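Handling and Presentation of Small Parts
Course notes, Unit 4: Bench layout for sorting and kitting
Rerby Technical Program, Assembly Methods

4.1 Scope

Unit 3 dealt with incoming inspection and the labeling of stock. Unit 4 covers the bench itself: where containers stand, what goes in them, and how parts move between them. The exercises at Tirmont use the same layouts, so the terms below should be known before the first bench session.

4.2 Terms

Source bin. An open container from which parts are taken.

Destination bin. An open container into which parts are placed. A bin may be a source in one task and a destination in the next. Its role is set by the task sheet and has no connection with its color or shape.

Transfer tray. A shallow open tray used as a common point between bins. Parts are set down in it singly or in small groups for checking, turning, or regrouping.

Reach. Horizontal distance from the working position to the center of a container.

Cycle. One complete movement of one part, from the start of the reach to the release.

4.3 Container placement

Containers that serve the same task are placed symmetrically about the tray where the bench allows. Symmetry keeps reach equal on both sides and makes cycle times comparable. If the bins on one side stand farther out, the difference will show up in the log as an apparent difference between part types, and it is hard to remove afterward.

Minimum clear gap between bin wall and tray wall: 30 mm. Smaller gaps trap leads and small hardware. Larger gaps are allowed but are recorded on the sheet.

Bins in one set should be of the same color unless color is used as a code. Mixed colors without a code lead to sorting by habit. The Huvside sheets use color codes; the Tirmont sheets do not.

4.4 Tray material

Both metal and plastic trays are in use. Points of comparison:

Stainless steel. Easy to wipe down, keeps its shape, does not absorb flux or oil. Reflective, so bright parts may be difficult to pick out under overhead light. Conductive: no powered or charged assembly is set down in it.

Plastic. Quieter, and available in matte finishes. Scratches with use. Ordinary grades can hold static charge and are kept away from bare boards unless marked as dissipative.

The choice of tray goes in the header of the log. Results obtained with different trays are not pooled.

4.5 Part classes

Class A: rigid parts without leads. Screws, spacers, caps. Behavior on release is predictable apart from rolling.

Class B: parts with short pins or leads. The pins may bend, and may catch on other parts. Pick by the body.

Class C: parts with an attached wire. The wire is treated as part of the item. It should lie inside the bin wall before the next part is added.

Class D: bare circuit boards with components mounted. Hold by the edges. Do not grip by a capacitor or a connector, even where this is the easiest point to reach. Boards are not stacked.

A small metal component with pins and a wire attached falls under both B and C; the stricter rule applies at each step. In the four-bin layout it is kept in a separate bin from any Class D item.
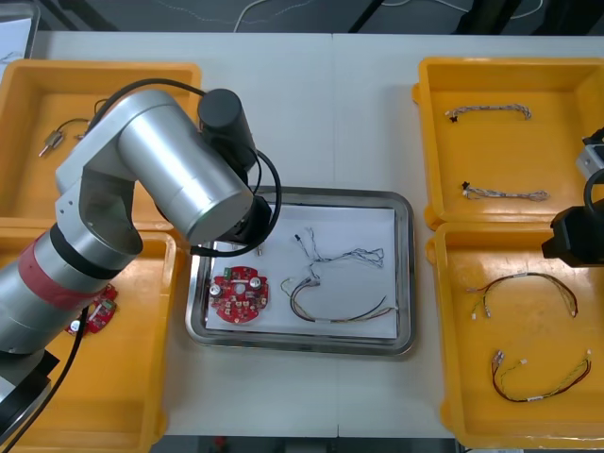
4.6 Table surface

A white surface gives good contrast with dark parts and poor contrast with bright metal. On a table made up of more than one panel, check the joint by drawing a card across it. A step that catches the card will also tip a tray. Trays may stand at a seam if all corners sit flat.

Loose cables on the floor near a bench are routed clear of the standing area before work begins.

4.7 Procedure for the transfer exercise

1. Set out four bins, two on each side, with the tray in the center.
2. Check the gaps against 4.3 and enter them on the sheet.
3. Load the source bins according to the task sheet. Class D items first.
4. Move one part at a time to the tray. Check orientation and leads.
5. Move the part from the tray to its destination bin.
6. Enter a fault for each drop, snag, or wrong bin. A part that lands outside every container counts as a drop, including when it is recovered at once.
7. Stop after 60 cycles, or earlier if a board is damaged.

4.8 Reference data

The Javier set contains 291 logged cycles, taken with one tray and one bin layout. It includes 11 faults, giving a fault rate of 3.8 percent. Snagged leads and wires are entered under one code in this set, so Classes B and C cannot be separated. Use it for the overall rate only.

4.9 Problems

a. A bench is 30 mm too narrow for the required gaps. State which dimension may be reduced and what must be recorded.

b. Calculate the expected number of faults in 60 cycles at the Javier rate. Comment on whether a single run is enough to compare two trays.

c. Draw up a loading order for one Class D item and one item that is both B and C. Refer to 4.5.

Reading for the next unit: sections 5.1 to 5.3, fixtures and locating pins.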